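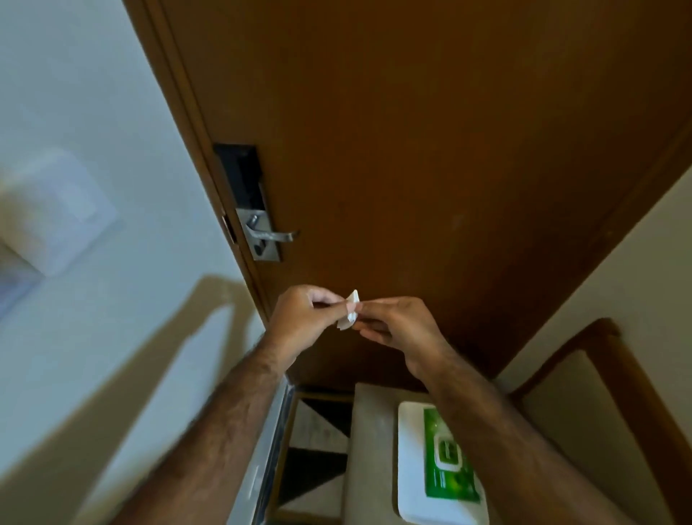

Leonor Baptista reckons the second boss in Hestholm is unfair, and she has told me so after every build since the spring. She says the lighthouse keeper swings faster than anyone can roll, that the ferry bell gives you no warning worth having, and that she'd still like to know when she can play the rest of it. Well, Leonor, I have an answer for you at last!

Hestholm is out on PC in August. I've been itching to write that sentence for ages, and I'm grinning like an idiot now that I have.

PRESS RELEASE – June 2019
For immediate use

If you haven't come across us before, hello. We're Zomadlow, a small studio making small, noisy games, and Hestholm is the biggest small, noisy game we've had a go at. It's a side-on action game set on a rainy island where the ferry has stopped running, the sheep have gone strange and the dead fishermen have come back up the beach to ask for their boats. You play Rebelo, a retired harbour pilot with a bad knee, a very large boathook and no patience whatsoever.

You hit things with the boathook. You can also throw it, swing from it, wedge it into a cliff and stand on it, or (my favourite) hook a drowned fisherman by the braces and fling him at his friends. I have been testing that move for the best part of two years and I still do it on my way to get a cup of tea, just the one quick room, and then the tea's gone cold.

The island is made up of 105 rooms, all drawn by hand, and you can wander through them in pretty much any order once you've got past the harbour. There are 15 bosses. A few of them are hidden well enough that most of our testers finished the game without meeting them, and I'm not going to say where they are, so please don't email. You get three save slots, proper controller support, keys you can change to whatever you like, and a two-player mode on the same sofa, where your mate plays Rebelo's niece and carries the lantern. She can't hit very hard but she can see in the dark, and the arguments this causes are wonderful.

Now, the keeper. We did listen. He's a touch slower on his first swing, and the bell now rings a beat earlier, so you've got a fair chance to get out of the way. His second swing is exactly as it was. Sorry, Leonor – I like him grumpy. Anyone who's having a rotten time with him can switch on Fair Weather, which gives Rebelo more health and makes the falls less deadly, and it doesn't lock you out of any endings or tell you off for using it. You can turn it on and off whenever you fancy from the pause menu.

The whole thing runs on Adance, the engine we built ourselves, partly out of stubbornness and partly because I wanted rain that properly runs down roofs and drips off the end of hats. It does that beautifully. It also once turned every sheep on the island inside out, and we've kept the screenshots. Adance is light enough that the game should run happily on an old laptop, and we'll put the full list of what you need on the Hestholm page before launch.

We let 3049 people into the open test, which was meant to stop at 3000 until I forgot to close the sign-up page. Thank you to every one of you, the extra 49 included. You found a ladder that led to nowhere, a gull that couldn't die and a way of skipping the entire marsh by sitting on a barrel. The ladder and the gull are fixed. The barrel stays, as it's far too good, and I'm hoping the speedrunners will do something horrible with it.

Saves from the test won't carry over to the finished game, I'm afraid. So much of the map has moved that Rebelo would end up inside a wall. Your bug reports did earn you a place in the credits, though, so if you'd like a different name from the one you signed up with, change it on your test account before the end of the month.

Press and video folk can ask for early keys now through the contact form on the Zomadlow site. Tell us where you write or stream and which language you'd like (English and Portuguese are ready, German is nearly there). Small channels are very welcome. You're free to show anything up to the lighthouse before launch day, and we'd be grateful if you kept quiet on the endings for a little while after that.

The new trailer and a fresh batch of screenshots are in the press kit, along with the logo and two songs from the soundtrack, including the accordion one. The price will be announced with the exact release date.

Press contact: the Hestholm team, Zomadlow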